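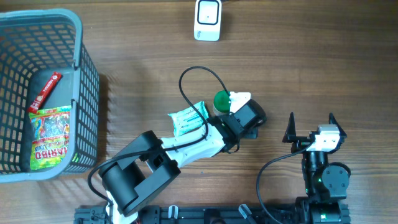

Junside: basket packing, two arms

Stistex control software, gallery page. Last updated 2023-03-25.

Junside is the planning and control stack we run on a pair of small tabletop arms. The task is to move packaged goods into a basket. The packages are mixed on purpose: flat packets, bags, small tubs with lids. The page is kept for people working on the planner or the perception node, and the notes assume the reader has the repository open.

Basket packing, both arms in the workspace. Two packages are in the basket, a slim red stick packet and a HARIBO bag. The white and teal packet and the green-lidded container are still on the table, close to the left gripper.

Perception. The detector (Lo) runs on the fixed view and returns one oriented box per package. Crimped packet ends are the weak point. Lo tends to shorten the box at the zigzag edge, and when an arm covers part of a packet the centre shifts toward the exposed end. The current release holds the last unobstructed estimate for 20 control cycles before accepting a new one. Printed text is ignored, so a bag lying upside down to the viewer is handled the same as any other.

Allocation. Each package goes to the arm with the shorter collision-free path. With the basket on the left, the left arm gets most of the work and the right arm waits with its gripper open. A fixed penalty for crossing the centre line stopped the arms swapping targets mid-reach. It is set in the task file under Grosuvau, our configuration tool, and should not be changed per run.

Cables. The planner models each arm's cable as a chain of 33 spheres. The loop above the left wrist is the one that matters: it stands high over the work and swings with the wrist. Earlier versions ignored it and planned the other arm straight through it.

Basket. The lattice walls return broken depth. We replace the measured points with a simple open box, rim height taken from the task file, and add a 3 cm margin on the inside.

Planning limits. The sampler stops at 2000 nodes and returns the best path found. If none is found the arm holds position and the package goes back in the queue.

Open items: cable model for the right arm during wrist roll; release height over packages already in the basket; logging of rejected grasps, due in October.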